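Notebook index | Previous entry | Next entry | Bench log | Search

24/10/2019 — play corner, toys and mat

Continued the sorting work on the children's play mat. Purpose of the session: settle the box layout before the set goes to the Trollmont room, and finish the toy sheet left open in July. The sheet has 132 lines, of which 36 still had no category. Most of the open lines are small plush, which the old Skurnosa scheme put under "other."

Plush goes by body shape from now on, then by main color. Face details are too small to sort by and wear off first. The round dark gray one is entered as "plush, round, gray," with the orange tip in the remarks column.

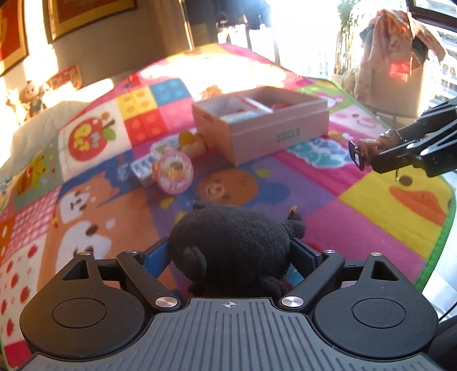
Round gray plush over the mat, pink divided box behind.

The pink box stays in use. The divider gives two compartments and I am keeping it in place. Proposed rule: hard toys left, soft toys right. Not applied yet, so do not read anything into the present contents. Lettering on the box is not to be used as a label. Use a tag on the short side, 50 mm, plain type.

Mat squares: the red apple on white is a usable reference point for placing things, being easy to name over the phone. Hearts on yellow would do as a second one. The plain colored squares with small repeated motifs are harder to tell apart in a note — avoid. 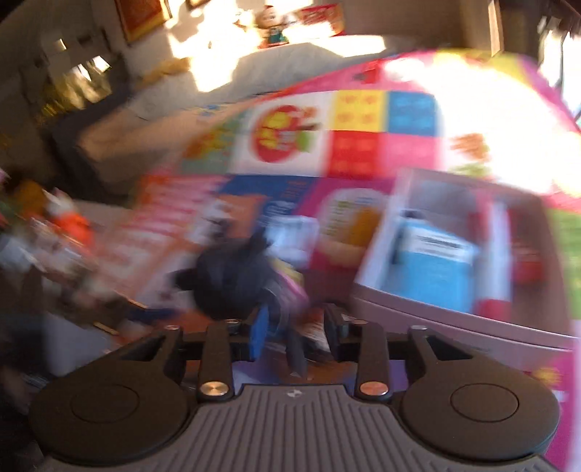
Dark fluffy plush, blurred, with the heart and blue squares beyond.

Printed cards get their own category. They were listed with the mat in July, which made the mat count wrong by 3.

Open points:
- Verusar tags or the Chiba ones. Chiba adhesive holds better on smooth plastic, no data for card.
- Washing interval for plush. Currently unwritten.
- Electronic copy of the sheet still has the old column order.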